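# Bedroom week, Baltport

I'm up to 159 clips for the folding set now, and knits are eating most of my time!

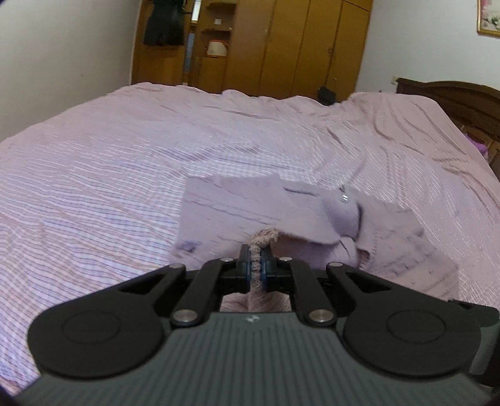 How many tries does one garment need before you move on to the next?

I do five, and I start from a different corner each time so the model doesn't learn one favorite spot.

Pink knit in the fingers, lilac sweater waiting behind it on the striped sheet. Fuzzy stuff is my favorite to grab (Tayla Quinlan prefers denim, she can have it). Towels are next, then socks in May.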